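About Bakitz

Bakitz is a small company in Plisville. We help workshops, laboratories and school departments to plan the purchase of robots and other automation equipment. We do not sell robots, and we do not take commission from those who sell them. Our customers pay us for a plan and a budget, and after this they buy from whom they want.

How we started

The company was founded by Viera Michalík, who worked before for many years in the purchasing office of a furniture maker. In that office she was responsible for the order of one robot arm. The price of the arm was correct in the budget. The price of the fingers, the mounting plate, the cables, the training and the spare pads was not in the budget at all, and the arm stood under a cover from October until the next spring. She kept the list of everything that was missing. This list, much longer today, is still the first paper we bring to a new customer.

Cameron Goodwin joined her two years later. He is a mechanical technician and he looks after the trial bench, where we try the small equipment before we write it in a plan. Today we are nine people.

What we do for you

We begin with a visit. We ask to see the work as it is done on a normal day, also the parts that you find boring. Then we write which tasks are suitable for a machine now, which can wait, and which should stay with people. For each task in the first group you receive a budget with these lines: the machine, the tooling, the table or stand, electrical work, safety, training, spare parts for the first year, and the hours of your own staff. The last line is the one that customers most often ask us to remove. We leave it in.

A plan for one work place costs $1,748. A plan for one work place with a trial on our bench costs $2,722. Travel outside Plisville is calculated separately and we tell you the amount before we go.

Our trial bench

The bench is simple on purpose. We use ordinary things from kitchens and offices, such as cups and racks, and we look how the fingers approach them and how much space is needed on the sides.

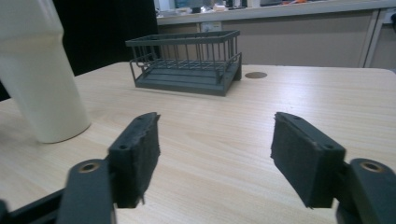

After the trial you receive a written report with the settings we used and the parts which we think you will need to replace. If a cheaper gripper is enough, we write this also. For the customer Vukmont, a packing company, we recommended to buy hand-held tools for the first year and to move the money for the second arm to the next budget. They accepted, and we are now preparing the second stage with them.

Who we work with

Until now we have finished 94 plans, mostly for companies with one or two buildings. We also advise the Huenchumán technical school, where teachers must order equipment once in a year and the form must be complete on the first try.

Contact

Please write to us before your budget is closed, even if you have only a rough idea. Viera answers the first letters herself, usually in two working days.

Page last changed 10 January 2025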